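Sovside Studio Building
Fixtures and Housekeeping Inspection: Papered Display Bay, Room 4
Date of inspection: 3 April 2021
Inspector: Laimutė Sepp

1. Wall coverings
Butterfly paper on left, back and right walls. Check for lifting seams, punctures and staining.
Result: Pass
Comment: Pattern to be retained. Any replacement panel shall be ordered through Butkienė under reference 169.

2. Metal framing
Check that bars are secure and free of sharp edges.
Result: Pass
Comment: End caps to be examined again in October.

3. Wall basket
White wire mesh, back wall. Check fixing and contents.
Result: Pass with comment
Comment: No glass or liquids are to be kept in the basket.

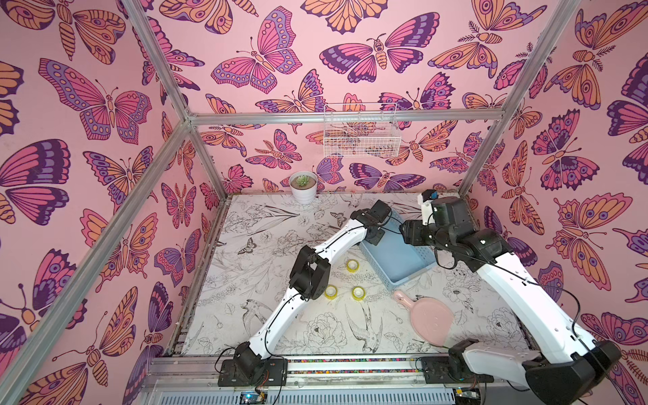 4. Potted plant
Succulent in white pot, back left corner.
Result: Pass
Comment: The plant shall be taken to the sink for watering. The pot is not to be moved toward the front.

5. Loose items on work surface
Result: Action required
Comment: Tape rolls, the blue tray and the dustpan are to be returned to the supply shelf at the close of each session. The dustpan shall not be stored on a surface used for clean materials. 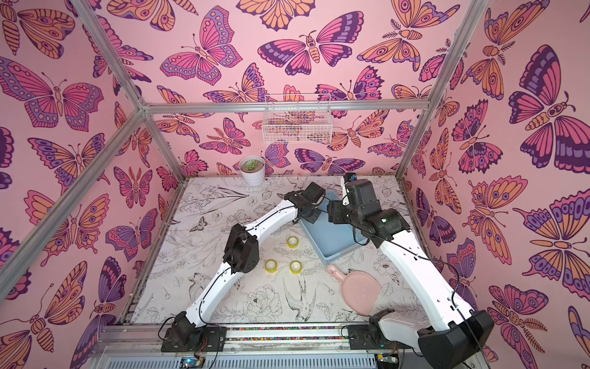 Laimutė Sepp

6. Printed surface
White with black flower and bird drawings. Check for cuts and adhesive residue.
Result: Pass with comment
Comment: Tape shall not be applied directly to the printed surface. Solvent cleaners are prohibited.

Item 5 is to be closed within 3 working days. Reviewed by Valter Lundgren, Building Services.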